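Why I Still Teach the Forecast by Hand

I have been teaching weather to grown-ups in the evenings for a long while now, and every May somebody asks me, quite kindly, why we bother drawing pressure maps when the phone in their pocket will tell them if it's going to rain in Joldale at four.

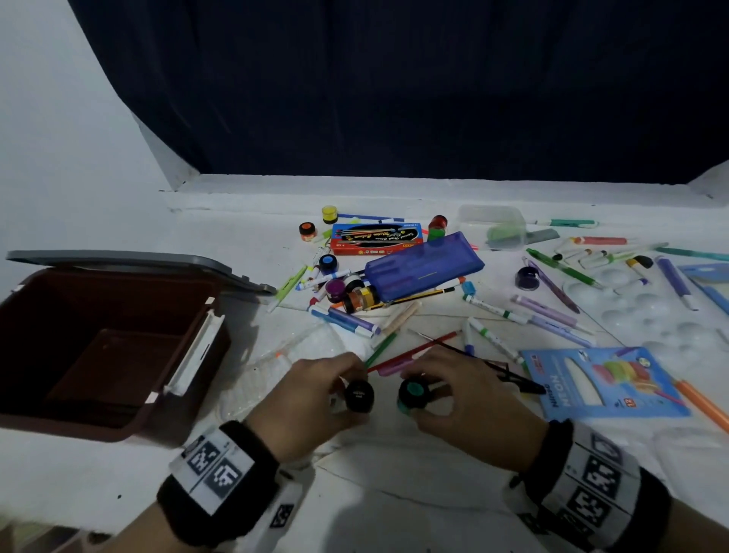
It's a fair question, and I do like my phone. But a phone gives you one number, and a number on its own doesn't teach you much about the sky – or about how sure anyone was when they wrote it down.

Last spring our group went through 3,481 old station reports from Marín, sorting them by wind direction. It was slow work (and there was a good deal of tea), but by the end people could look at a falling barometer and a backing wind and have a decent guess at what was coming.
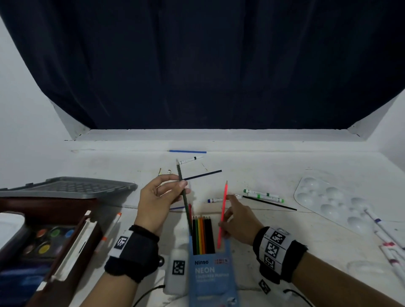 One student, Ketill, told me she had stopped being cross at forecasts that missed. She had tried making 29 of her own by then, and she knew how easily a front can stall over the hills and spoil your afternoon.

I'd love to see that kind of patience taught more widely, in schools too, and it needn't cost much. A barometer, a notebook and a window will get you through the first term.

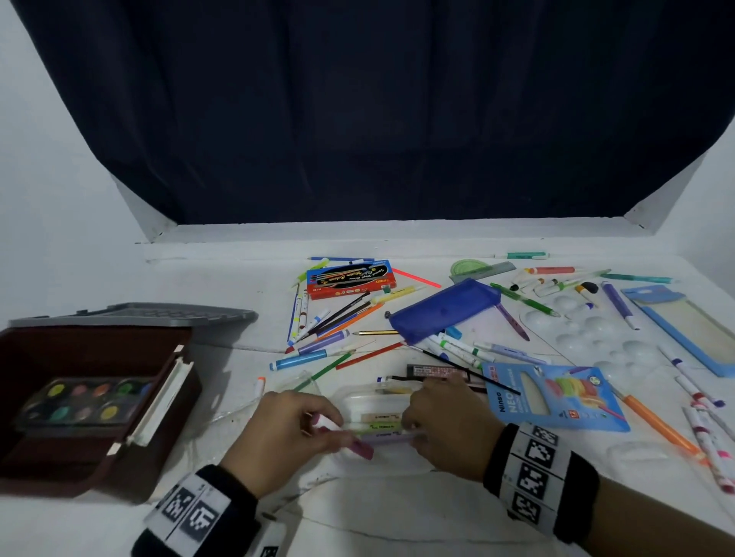 Vibeke Arnardóttir
Evening class tutor, Joldale

My friend Ingvar thinks I'm being sentimental, and he may be right! He says the models have earned our trust, and on most days I agree with him. I'd only ask that we go on raising people who can tell when a model looks wrong, and that takes practice with the plain old observations.
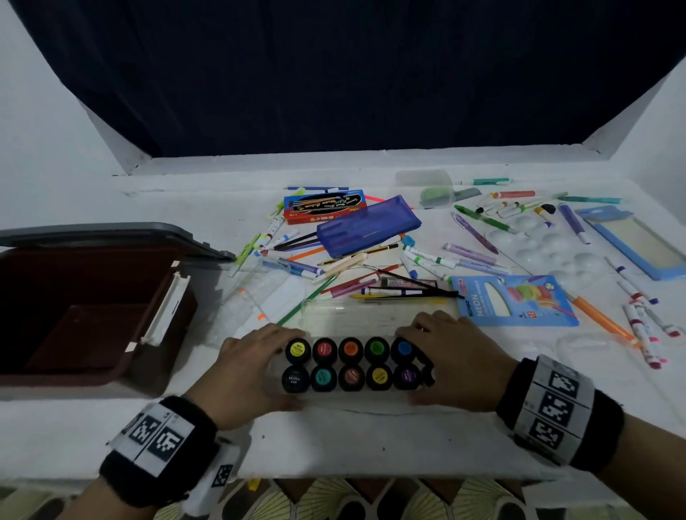
Starting a Weather Notebook

Write down the pressure, the wind and the clouds at the same hour each morning, and put your own guess for the evening next to them before you look at anybody else's.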